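Public Libraries Should Keep Their Evening Hours

Levbridge Institute for Civic Policy
January 2020

The Town of Levbridge proposes to close its public library at 5 p.m. on every weekday beginning in June. The proposal is presented as a modest saving. In our view it would change whom the library serves, and the town council should decline it.

The case for closing early rests on door counts. Fewer people enter the building after supper than before it, and each visit therefore costs more. The figures are accurate as far as they go. They do not record who the evening visitors are. Last year the library issued 2,008 new cards, and over half went to adults who gave a full-time employer on the form. Most of these residents cannot reach the Namitz Street building before it would close.

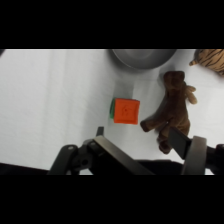
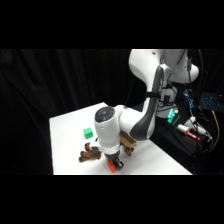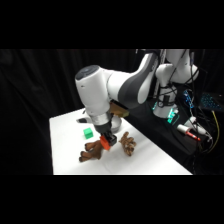 OPINION | LOCAL GOVERNMENT

Divina Padilla, who directs the adult reading program, has told the council that her two evening classes have no daytime equivalent. Moving them to the morning would end them for the people now enrolled. The same is true of the tax help desk and the citizenship course.

Supporters of the proposal note that the online catalog is open at all hours. A catalog does not provide a quiet table, a printer or a librarian who can explain a form. Many households in the east of town still lack a reliable connection at home.

The Institute recommends that the council keep the present schedule through the next budget year and survey evening visitors before any further vote. If savings must be found, a later opening on two mornings should be studied first.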